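18 October 2024
Posted by the author

We moved to Skadham in May, and I said then that I would write something about living in a smaller place once we had been through a few months of it. The flat has 4 rooms, if you count the bathroom. The old house had twice that and a garage.

The first thing to go was the books. I kept the ones I had read more than once and took the rest to the shop on the main road, who gave me a voucher I still haven't spent. The dining table went next. We eat at a folding one now and it does the job.

Storage was harder. We rented a unit from Zosonero for the first few months and paid 323 in all, mostly to keep boxes of cables and curtains we have not missed. I emptied it last week. If I were doing it again I would skip the unit and sort everything before the van came.

The children's things were the exception. We let them choose one large toy each to keep, and the rest was passed on to cousins in Todau.
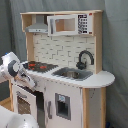 The play kitchen, complete with microwave.

Heating costs less, as you would expect. Noise is the main drawback. You hear the lift, and you hear doors. I have got used to the lift but not the doors – someone on our landing leaves before five most mornings.

I do miss having a garden. There is a shared one behind the block, mainly grass, and we have put our name down for an allotment on the Maeng side of the river. The waiting list is long. In the meantime I have three pots of herbs on the kitchen windowsill, and the parsley is doing better than it ever did outside.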